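Gripper fault at the Skatex hall: what we found and what has changed

4th January

Members who follow the Nyanda picking project will have heard that both cells were stopped before the holiday break. The short version is that a gripper closed when it had not been told to, a part was thrown clear of the tray, and a technician who was reaching for the stop button was struck on the sleeve. There was no injury. The cells stayed locked out for 26 hours while the log was read and the wiring checked.

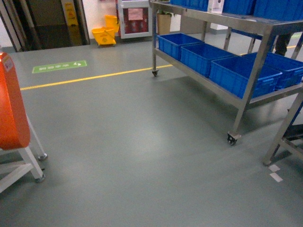 Skatex runs the hall as a shared test floor, with one standing rule: people keep to the marked walkway while an arm has power. On the day of the fault the technician had stepped inside the marking to clear a dropped part. The yellow line is thin, and a steel cart of blue bins can stand right across it, so from some spots in the hall it is hard to tell which side of it you are on. The incident report lists this as a contributing cause, and we agree with it.

The fault itself was in the finger controller, a Skustach unit fitted in May. It takes a close command and a force limit as two separate messages. If the second message arrives more than 200 milliseconds after the first, the unit is supposed to drop both and hold its position. Ours kept the close command and applied the last force limit it had stored, from a job with much heavier parts.

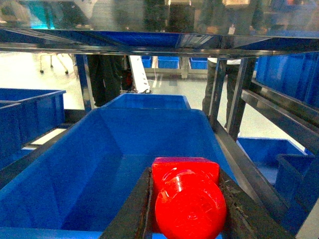 A red part between the gripper fingers at the bin rack.

Kheri Owino, who wrote the report, went back through 190 logged grasps and found 10 where the two messages were late. Nine of those did no harm, as the stored limit happened to be close to the right one. The tenth was the one that threw the part.

"We had warnings in the log for weeks," Owino said. "They were filed under network noise and no alarm was tied to them. That is the piece I would most like other groups to check."

The repair is a firmware patch from Wonditlow, who maintain the controllers for us. Until it had been tested, the arms were allowed to run only with single light blocks in a tray, at reduced speed, with one person at the stop button and one person reading the log.

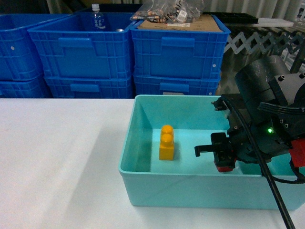

The same trial was repeated with the network slowed on purpose, so that the late message would turn up often. With the patch in place the fingers held still each time and the cell raised an alarm. A second check, with the cable to the controller pulled out in the middle of a grasp, gave the same result. Both cells have been released for light parts only - the heavier jobs stay off until the force limits have been set again from scratch.
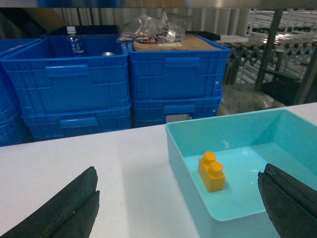

What members need to do

If you have a Skustach controller of the same type, look in the log for late force messages before you run it again. Contact Wonditlow for the patch and keep the old settings file, which they will ask for.

In the hall, nothing on wheels may be parked on the yellow line, even for a minute. Dropped parts stay where they are until the arm has been powered down and the person at the stop button has said so out loud. The full report is in the binder at the Skatex front desk.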